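Folding satin pillowcases so they stay folded in a basket
Posted in Laundry & Linens — March 19, 2025

Efa Rosser
I have several satin pillowcases and a couple of satin scarves, all polyester as far as I can tell from the labels. Cotton items fold and stack without trouble. The satin ones slide apart as soon as I let go, and by the time they reach the basket they are a heap again. I fold on the bedroom floor, where there is carpet and a rubber exercise mat. The baskets are the small plastic kind with holes in the sides, bought at Lamley.

I have tried folding in thirds and then in half, which holds for a minute or so. I have also tried ironing the folds in, and that left a shiny line on one pillowcase that will not come out. Is there a fold that works for this fabric, or should I be rolling it?

Pimov
Roll it. The problem is friction. Satin has long floats on the face side, so two face sides touching will slip under almost no load. The back of most polyester satin is duller and grips better. Turn the pillowcase inside out before folding and the layers you stack will be back against back.

Sequence I use:
Lay the case flat, inside out, open end away from you.
Smooth from the center to the edges with the flat of your hand.
Fold lengthwise in half, then in half again.
Roll from the closed end toward the opening, keeping light tension.
Tuck the last few inches of the opening over the roll, the way you would with socks.

Hold one end down while you pull the other. If you pinch the middle and lift, the fabric bunches on one side of the pinch and goes tight on the other, and you have to start over.
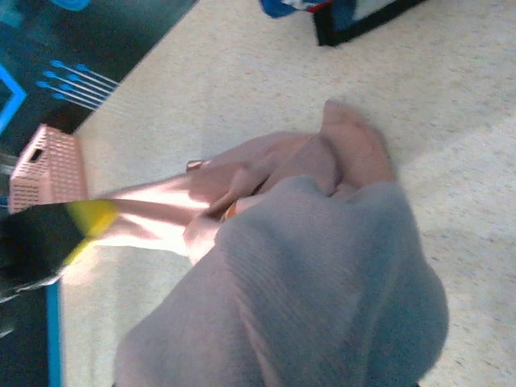 Carpet is a better surface than the mat for the flattening step. Rubber grabs the cloth and you end up dragging wrinkles into it. Carpet lets it move a little. A bed with a cotton sheet on it is better than either, if you have the space.

On the ironing: the shine is probably heat damage and is permanent. Use the lowest setting, a pressing cloth, and the wrong side only. I do not iron mine.

Check the basket too. Molded plastic with perforated sides often has burrs around the holes, and satin snags on anything. Run an old pair of tights over the inside. Wherever they catch, go over the spot with 1000 grit paper and finish with 2000. Do the rim as well.

Lozano
i just stuff mine in a drawer, it's a pillowcase

Cumlow
Agree with the roll, disagree on turning them inside out. Mine have an envelope flap and the flap ends up in a lump. For that type, fold face in, put a cotton washcloth in the middle as a core, and roll around it. The core gives the satin something to grip. Scarves work the same way.

Stand the rolls upright in the basket and pack them fairly close. With gaps they unroll. I have kept a set this way since August and they come out with soft creases that drop out after a night on the bed.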